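Participants wanted: three households for the Clelter counter-clearing trial

Let me start with what I don't believe. I don't believe a kitchen counter gets tidy when you buy more boxes to put on it. I don't believe in the ten-minute reset, the Sunday refresh, or the woman online whose rice is in a glass jar with a label in nice handwriting. I have been editing home advice at Clelter long enough to have published most of it, and my own counter looks the way it looked before.

So we want to test some of this on real kitchens, and we need people who are as doubtful as I am.

What we are testing

Three methods, one per household. You don't get to choose.

The first is the Grosard method, from a small book that has been passed around our office. It says everything on the counter has to come off at once, pans and bottles and packets included, and only goes back if you reach for it within the week. I suspect most of it goes back the same night.

The second is the Şimşekoğlu method, which came in as a reader's letter and got more mail than anything else we ran last year. You clear from the wall forward. You begin with whatever has been pushed to the back, and you clean the strip where the tile meets the counter before anything is put down again. I like this one best, which makes me trust it least.

The third is Sisix, a plan that arrives as a set of cards. Each card gives you one small job, such as finding a home for a single pan. There are a lot of cards. I have doubts about anyone over the age of twelve doing chores from a deck of cards, but I've been wrong before.

Who we are looking for

You cook at home most days. Your counter is in use, with bowls and pans and groceries all sharing the same few feet of space. You don't have to be messy by nature and you don't have to be ashamed of anything. We would like at least one home with a very small kitchen and at least one with kids in it.

Please don't apply if you are planning to remodel, if you are moving before the trial is over, or if you sell storage products of any kind. We have had that happen. Please also don't apply if you already love one of these methods and want to prove it works. Write us a letter instead and we will probably print it.

Renters are welcome. Nothing gets screwed to a wall.

What you would do

The trial runs for 15 weeks. For most of that time you just live in your kitchen and fill in a short log, which should take you a few minutes in the evening. We want to know what came out, what got put away, and what you stepped around. "Nothing, too tired" is a perfectly good entry, and I expect to read it often.

One of us will visit at the start and again at the end. We'll look in your cabinets, so get used to that idea now. In between there is a phone call every other Monday. You can complain on the phone call.

We ask that you don't clean up for the first visit. People always say they won't and then they do, and it spoils the whole thing. If the steel bowl lives on its side next to the groceries, leave it on its side. If there's a line of grime along the bottom of the tile, we have all got one, and we need to see whether any of these systems ever gets to it.

What you get

Each household is paid $272, half after the first visit and half when the last log comes in. That isn't a lot for 15 weeks, and I argued for more. You keep the book or the cards, if you want them. You also get to read the write-up before it's published and tell us where we got your kitchen wrong. We won't use your name unless you ask us to.

If you drop out, you keep the first half. I would like to hear why you dropped out, because that may be the most useful thing we learn.

How to apply

Write to Apostolos Andreadis at the Clelter home desk, by regular mail or through the contact form, with "Counter" as the subject. Tell us how many people use the kitchen, what's on your counter right now, and the last tidying advice you tried and how long it lasted. Half a page is plenty. Skip the before-and-after stories. We're taking applications through the end of December and will call the households we pick in the weeks after that.

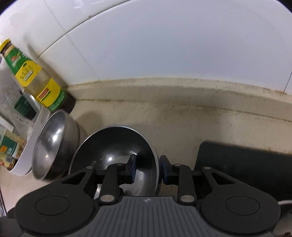

Applicants who share a kitchen with roommates should get everyone's okay before writing in. We will ask each of them separately, and one no is enough for us to move on to the next household.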